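# Munshi opens simulated two-arm teleoperation set recorded at Jerport 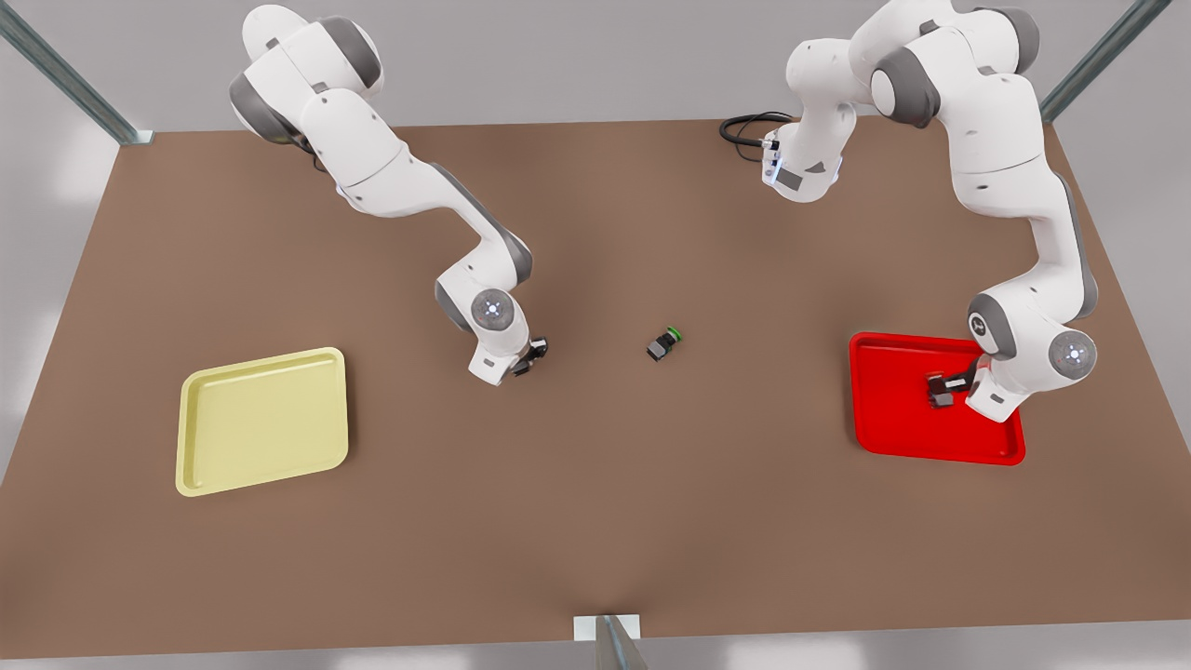

JERPORT, 26 February 2021: Munshi has released 3,000 demonstrations of two-arm tabletop handling, all recorded by remote control inside a physics simulator. The set, named Proldale, is meant for training controllers that copy an operator's motions instead of following a scripted path.

Each demonstration was produced by one operator at the company's Jerport office. The operator holds a pair of handheld controllers, one per arm, and watches the simulated table on a monitor. Hand position and orientation are mapped to the matching gripper. A trigger on each controller opens and closes the fingers. The simulator logs joint angles, gripper opening and object poses at every control step, along with rendered views of the workspace.

The release covers 31 task variants. Most use the same base layout: two white arms mounted past the far side of a plain brown table, a yellow tray on one side, a red tray on the other, and small parts to be moved. One of the parts is a short black cylinder with a green ring at one end. Start positions for the parts are drawn at random within set limits, and trays stay in place for the length of a demonstration.

Tasks range from single-arm placement to transfers in which one gripper picks up a part and hands it to the other before it is set down in a tray. Munshi said handovers were the slowest to record. Both grippers have to hold the part for a short period, and an early release by the giving side usually ends the attempt. Failed attempts were kept and labeled as failures in a separate folder. They do not count toward the published total.

Seven operators contributed. Each completed a practice period before any data was saved, and the file headers carry an anonymous operator number so that users can separate styles of motion. According to the release notes, operators differ most in how they approach a part lying on its side. Some rotate the wrist well above the table and descend straight down, while others turn the gripper during the descent.

The company also ran a transfer test at its Sesemstead workshop, where a physical two-arm station has been built to the simulator's dimensions. A controller trained only on Proldale handled single-arm placement there without retraining. Handover tasks did not carry over reliably. Munshi attributes the gap to contact friction, which the simulator treats as constant across all parts, and to small delays in the physical grippers.

A second release is scheduled for April. It will add 7 tasks with varied friction values and a set recorded by guiding the Sesemstead arms by hand. The file format will not change, and existing loading scripts should work with both versions.

Proldale is free for research use. Commercial users need a separate license from Munshi.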